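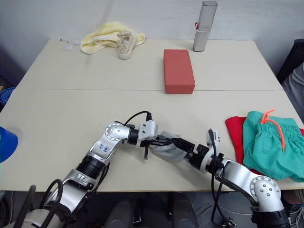 Installers at Clirstead report that the Turcotte trips on overload when it shares a branch circuit with a space heater, and they ask that the circuit check be done before the unit is unpacked. The order below follows that request.

4 Setting Up the Turcotte Dehumidifier

4.1 Electrical supply

1. Confirm that the outlet supplies 220 V and is grounded.
2. Switch off all other loads on the same circuit.
3. Do not use an extension cord or a power strip.

CAUTION: If the unit has been transported on its side, stand it upright for 4 hours before connecting power. Failure to do so may damage the compressor.

4.2 Placement

1. Set the unit on a level floor. The casters must be locked.
2. Keep the rear grille clear of walls, curtains, and laundry.
3. Close windows and doors in the room to be dried.

Note: In laundry mode, fabric should be spread out with no overlapping layers. Thick items dry more slowly and may need a second cycle. 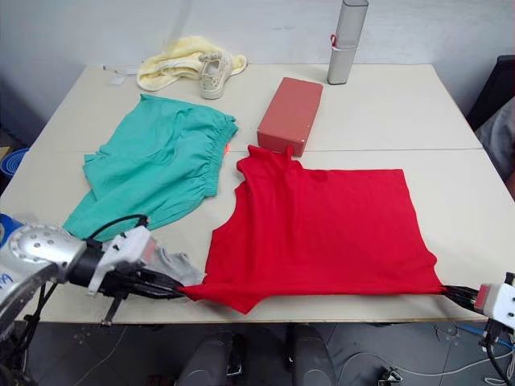

4.3 Continuous drain

1. Remove the rubber plug from the drain port.
2. Push the Celtell hose fully onto the port and tighten the clamp.
3. Route the hose downhill to a floor drain. Kinks or rises will cause water to back up into the tank.
4. Refit the tank. The unit will not start without it.

4.4 First run

1. Press POWER. The display shows the current humidity.
2. Set the target to 56 percent and the fan to 2.
3. After the first hour, check the hose joint for leaks.

If the display shows E4, clean the Warnitum filter and restart. See Section 7 for other codes.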